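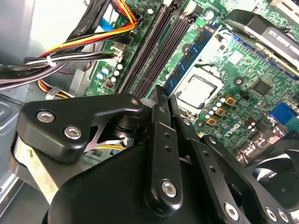
The Kodikara Estari is a corded electric air duster for cleaning desktop computers, printers, network cabinets and other equipment that collects dust. It replaces canned air for shops and offices that go through cans by the case. The motor sits in the handle and the air leaves through a removable nozzle, so you can aim it at one spot without tipping the machine. On a large open surface like the green motherboard shown, the wide nozzle on low is enough for routine dusting. Save the narrow nozzle and the high setting for heatsink fins, fan hubs and the corners of a case.

We stock the Estari at the Jurnonville counter and ship it from there. The Brirnamlow store carries nozzles and filters only, but can have a unit sent over if you call before noon.

What you get
Estari duster with fixed power cord
Wide nozzle
Narrow nozzle
Soft brush nozzle
Two intake filters (one fitted, one spare)
Wall hook with screws
Printed manual

Specifications
Motor: 400 watts
Speeds: 2 (low and high)
Weight: 3 pounds without cord
Cord: 10 feet, three-prong plug
Intake filter: washable foam
Rated motor life: 3000 hours
Warranty: one year, parts and labor
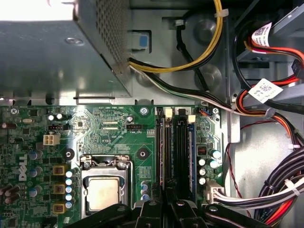

Amos Mbeki
Equipment Buyer, Jurnonville

I have kept an Estari on the service bench since March and used it most working days. It has done what I bought it for. The can shelf is gone and we no longer have to stop halfway through a job while a frosted can warms up. Air pressure on high is steady from start to finish. Low is weaker than I would like with the brush nozzle fitted, and I usually go straight to high when I use the brush.

Before you start, shut the computer down, unplug it and take it somewhere you don't mind getting dusty. A loading dock is good. Hold each fan still with a finger or a plastic stick. A fan that is spun hard by moving air can wear its bearings, and we see a few every year that rattle after a cleaning. Start at the top of the case and work down. Keep the nozzle a few inches back and keep it moving. Blow through the power supply from the outside vents and leave its cover on.

Cables are where people get stuck. Dust packs in behind a bundle and air alone won't always lift it. Move the bundle aside gently, loosen the dust with the brush nozzle, then blow it out. Check every plug you have touched before you close the side panel.

The duster is loud. Wear ear protection if you're doing more than one machine, and a dust mask if the computer came out of a workshop or a house with pets. The body gets warm after a long run. The manual calls for a rest after 15 minutes on high, and the thermal cutout will shut the motor off if you ignore that. It resets once it has cooled.
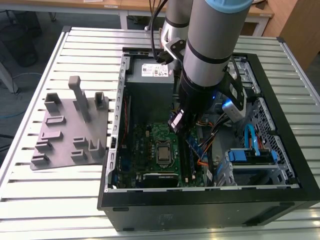
Rinse the intake filter under the tap when it looks gray and let it dry fully before refitting. Don't run the motor without one. Replacement filters come in packs of two and fit every Estari sold so far, including the older version with the round switch. The nozzles are a push fit and do loosen with age. If yours drops off on high, order the new collar, part 50, and leave the glue in the drawer.

The cord is the one thing I would change. It comes straight out of the back of the handle and gets in the way when you reach down into a tall tower. Looping it once over your forearm helps. There is no cordless version at present.

Ordering
Single units ship the next working day. Schools and repair shops can order on account. Ask for the trade price list, and tell us whether you want spare filters packed with each unit.

Returns
Unused units can come back within 30 days in the original carton. Used units are covered by the warranty only. Bring the duster and your receipt to either store. Repairs are done at Jurnonville, so allow a little longer if you drop it off at Brirnamlow.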